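# Toy box practice at home: tips from the Fillau gripper club

For members taking a hand-held gripper home before the November round. The job is to pick up small soft things and put them in a box. A bed works well as the practice surface.
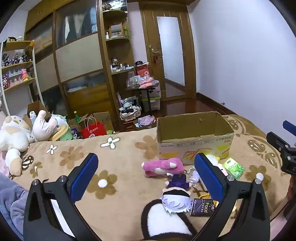 ## Setting out

- Use an open cardboard box and start with it empty. Leave clear blanket between the jaws and the first toy.
- Mix your items. Plush toys are forgiving, tissue packets slide, and a small charm with a beaded loop is harder than both.
- Pull the blanket flat. A patterned one is fine for practice, but folds catch the pads.

## Picking

- Grip a plush toy across the body, never by the hair or an ear.
- Take tissue packets by the short side. Squeeze slowly — the wrapper creases before it lifts.
- If a toy is against the box, drag it clear first.
- With two grippers, agree with yourself which one moves. Mpho Engelbrecht keeps the second one still until the first is back over the blanket.

## Runs and scoring

A run is 6 items, and you do 8 runs in a session. Dropped items go back where they fell. Write the score down after each run.

## Care

Wipe the pads with a barely damp cloth and let them air dry. Lint from fluffy toys comes off with tape. Loose joint pins go to Tineke Van Acker, who has the spares.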